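Mon 5 May

Gripper comparison, bin cell. Picking up from where we left it before the weekend.

Fingers on the arm are the plain pair that came with the Riltell. The Eltetti set with the soft pads is still in its box on my shelf and goes on when this run is finished. Same bin, same objects, same camera position for both, otherwise we learn nothing.

Setup first. Bin clamped again with the orange spring clamps at the two ends of the divider. When I checked on Friday it had crept toward the arm after a few pushes against the wall, and everything taught relative to the rear rim was off. If you move a clamp, say so in here. Re-taught the bin corners from the pendant, front ones twice because I didn't believe the first set. Second set agreed with the first.

TCP: I had been using the value from the drawing, which is for the fingers closed. With the fingers open the tips sit higher, and on flat objects that matters a lot. Put in a measured value with the jaw at the opening we use most. Old value is commented out in the config, please don't delete it, I want to check it against the Ebihara controller later.

Camera. Exposure down 2 steps from last time. The floor of the bin was giving glare that the depth filter read as holes, and then the planner would refuse grasps near it. Lower exposure makes the black parts worse, obviously. The trowel blade is the one to watch. I tried the polarizing film in front of the lens and took it off again, too much light lost for what it gave.

Order of attempts is whatever the planner ranks first. No hand picking of targets this time. We did that in the first round and it made the plain fingers look better than they are.

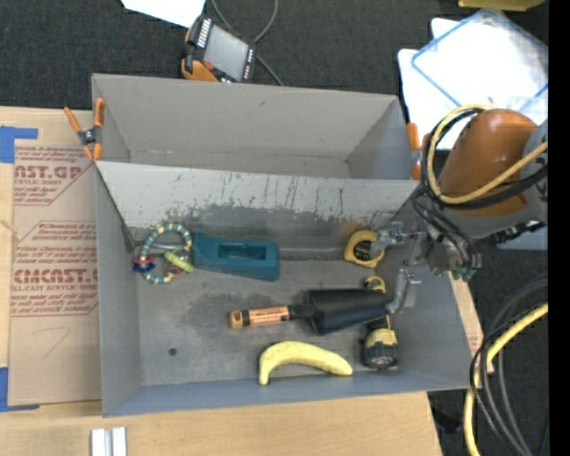 Force limit went through three settings this morning. At the lowest one the heavy things slid in the jaw as soon as the wrist turned. At the highest the fingers flexed on contact and I could hear the drive complaining, so I backed off to the middle one and left it there. The Eltetti fingers will need their own number. Do not carry this one over.

Notes by object, plain fingers:

Tape measure. Good when the approach is across the case, bad when the planner goes for the rounded side. It squirts out. 8 tries, 7 lifted, the miss was a rounded-side grasp.

Trowel. Handle is fine. The planner likes the blade though, I think because it is broad and gives a big clean patch in the point cloud when the depth is working. From the blade it lifts and then swings, and the tail end catches the wall. Of 8 tries I would call 3 clean. Worse when it is lying over something else, as then the lower object comes up a little way with it and drops.

Banana. Easier than I thought. The curve leaves room underneath for a finger. One grasp near the tip rolled it up against the front wall, and after that the planner could not find an approach that cleared the rim. Moved it by hand and logged it as a reset.

Ring toy. Through-the-ring grasps are the best thing these fingers do. Outside grasps on the wrapped part slip. I'd like to see the soft pads on this one more than on anything else in the set.

Teal block. Recess on top confuses the segmentation and we get two candidates for one part. Both happen to work. Leave it for now.

Anything close to the foot of the divider is a problem. The panel slants, so the wrist has to lean to get a finger in behind, and the planner's collision model still has the panel as vertical. Two protective stops this afternoon, both there, both with the arm well short of touching. I'll put the real angle into the model before the next run. Need someone to measure it properly, my phone level gave two different answers.

Hose. Yellow hose and the cables with it are long enough for the whole bin, but when joint 6 goes past its half turn the loop pulls tight over the cover. I limited joint 6 in software for today. This costs a few approaches on the left side. A longer loop would be better – Ermanno Sartori has the spare clips, ask him before ordering more.

Controller. Stock one all day. The Ebihara swap waits until both finger sets are done, since changing two things at once is how we lost most of the last comparison. Ornemeck wrote back about the loaner arm, no date yet, so I am planning as if it isn't coming.

Still to do before the soft pads go on:

Fix divider angle in the collision model
Rerun the trowel with blade grasps ranked lower, as a separate log
Copy today's logs off the cell PC, the disk is nearly full
Find the small hex key for the finger screws

Left the arm parked at home, air off, objects in the bin as they were after the last try. Please leave them there, I want a depth capture of that exact layout with the lights dimmed.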